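Trailers talk, running order and notes

Open cold. No hello. Play the Woltska teaser, all 50 seconds, then ask who can name the plot. Wait. Enjoy the silence.

Point one: the poster is a promise made by people who haven't seen the film. Langlois had its poster up in February, and the desert on it was later cut. Still on the DVD.

Point two: the teaser for the trailer. Wullolen announced 12 seconds of footage that would lead us to more footage. I watched it 6 times. I have a mortgage and a degree.

Slow down here. Drink water.

Point three: release dates. Grarkero has moved so often that its star has aged into the father's role. Pause for the laugh; if none comes, say "he's very good in it" and click on.

Clip: the Grarkero saloon fight, sound low. Talk over the first punch, shut up for the second.

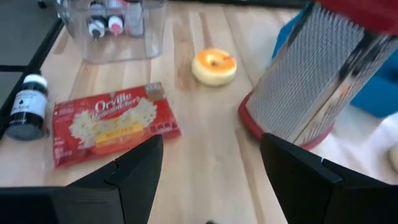 Notes by Rosine Lecomte
Talk chaired by Gun-woo Han

Point four: what we want from all this. In 2000 I saw a western knowing only its title and the price of the popcorn. Best night of that year. Don't get misty, move along.

Questions. If someone asks about sequels, repeat the question slowly until Gun-woo stands up.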